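Berex Handheld Steamer, After Nine Months

I bought the Berex to replace an iron that had started leaving brown spots on shirts. It has been in use most weeks for nine months. I paid full price for it and have no connection to the company.

The steamer weighs more than I expected with the tank full. The tank holds 234 ml, enough for two shirts and a pair of pants if you don't linger. After that you are back at the sink. The fill cap is a rubber plug on a short strap, and the strap on mine tore in March. The plug still seals, but I have put it down and lost it twice.

Heat-up is quick. I can fill it, plug it in, hang up a shirt and start. The cord is long enough to reach from the outlet to the back of the bedroom door, where I do most of my steaming. My old Kerslake had a shorter cord and needed an extension.

On cotton it is fair. It takes out closet creases and suitcase creases. It will not put a sharp line in a sleeve, and a dress shirt that has been balled up in a hamper still needs an iron. Linen comes out relaxed but not flat. Polyester and rayon are easy.

Satin is where I have been happiest with it. I use the low setting, work from the wrong side, and keep the head an inch or so off the cloth. The first time, I held it too close and it spat.

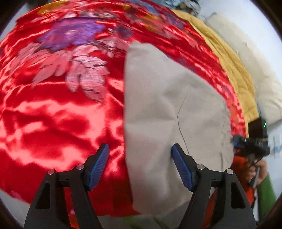

Spitting is the main fault. It happens when the head is tilted forward past a certain point, and also in the first few seconds after switching on. Point it at a towel until the steam runs steady. Water marks came out of everything but one silk scarf, which I had to wash again.

The brush attachment is fine for coats. The crease clip broke on the second use and I haven't replaced it. Hutino sells one that fits, but it costs too much for a piece of plastic.

We have hard water, and I descale with white vinegar once a month. Skip it and the steam gets weak.

I would buy it again for travel and for delicate things. If you mostly wear cotton shirts to work, get an iron.

Comments

Does it work on curtains without taking them down?

Yes on sheers. I gave up on my lined ones, too many refills.

Mine spits even when held upright. Sent it back and got the Zomby, heavier but no drips so far.

Thanks for the note on the clip, mine snapped too.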